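Open shop night at the Drimmont workshop

If you take the local train out to Drimmont, sit on the left side so you get the river for the last stretch. The station is tiny, the bakery next to it closes early (I found out the hard way, twice), and the shared workshop is a ten-minute walk uphill in an old bottling plant. There's no big sign, just a green door with the number 156 painted on it. Push hard, it sticks.

I went in January for their open evening, mostly for the robot people. I'd been following the Dirance build on the workshop's web page since last spring, and I wanted to see how a hobby group with a tiny budget goes about getting two arms to work over one table. Entry is free, coffee is free, and there's a jar for the heating. I was in the door at 5 and they had to more or less sweep me out at closing time!

Downstairs is the wood and metal side: a beautiful old lathe, a wall of clamps, and a Perić bandsaw that everybody seems to love and fear in equal amounts. I could have stayed there all night, but the stairs were calling.

Upstairs they do nearly all of the planning on a computer before anyone picks up a wrench. The whole cell lives in a simulator, with the room, the table and both arms modeled in it, and any new motion gets run there first. A member at the keyboard let me spin the view around and nudge the joints myself, which I did for far too long. The first move I tried drove a forearm straight through the tabletop. Much better there than on real wood!
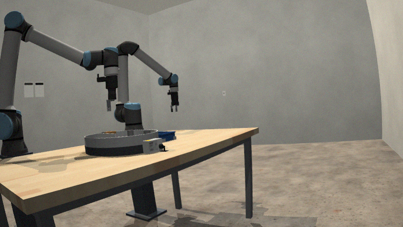
The Dirance cell in the simulator, both grippers up over the table and the ring-shaped tray between bench edge and second arm.

What I loved was the amount of fuss over small things. One whole page of the build log is about how far apart the 2 bases should be, with sketches, crossings-out and an argument in the margins in three colors of ink. Too close and the elbows fight each other, too far and there's a strip of table neither gripper can get to. They're still moving things by tiny steps and running it again. The file I played with was test run 2278, and I was told the early ones were mostly crashes (they keep a list of the best ones taped inside a cupboard door).

They also talked me through the Grolano, their home-built control box, which had its lid off on a side bench. I followed maybe half of it. The wiring is lovely, though, all laced up with waxed thread the old way, and the person who did it was happy to show me the knot. I've been practicing it on a shoelace since.

A few notes if you're going. Wear something warm, because the heating jar is there for a reason. Bring cash for the parts swap on the landing, where I picked up a bag of bearings and a very nice little vise. Kids are welcome upstairs but have to stay behind the rope on the machine floor. The last train back leaves before the evening is over, so check for the bus, which stops across from the bakery.

I'll be back in spring with a bigger bag.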